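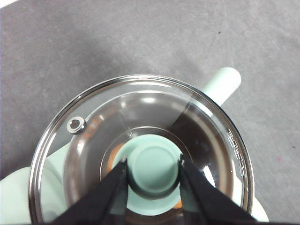

Who is the breakfast program reaching now that the second site is open?
Mostly older residents on their own, plus a growing number of families from the Mabaso end of town.

We served 3,189 breakfasts to the end of December across 3 sites. Attendance at the Brotus hall was flat over the holidays and has picked up again since school went back.

Ayanda Mathebula has taken over the roster from Bheki Dlamini, who now looks after deliveries. We have 46 regular helpers, and 70 people are on the mailing list for the cooking classes. Classes cover porridge, eggs and one-pot meals for small kitchens.
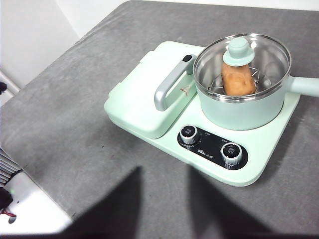
Benchtop breakfast cooker with griddle and pot.

Spending is within budget except for fuel, which ran over because the Hodavitz run is longer than we planned. We'd like to move part of the printing money across to cover it — Wálter Huaranga will send the figures separately.

Still to do: renew the hall booking, finish the food safety refreshers and get the allergy sheet translated. The next report will include the survey results.

Aleksi Niskanen
January 31, 2020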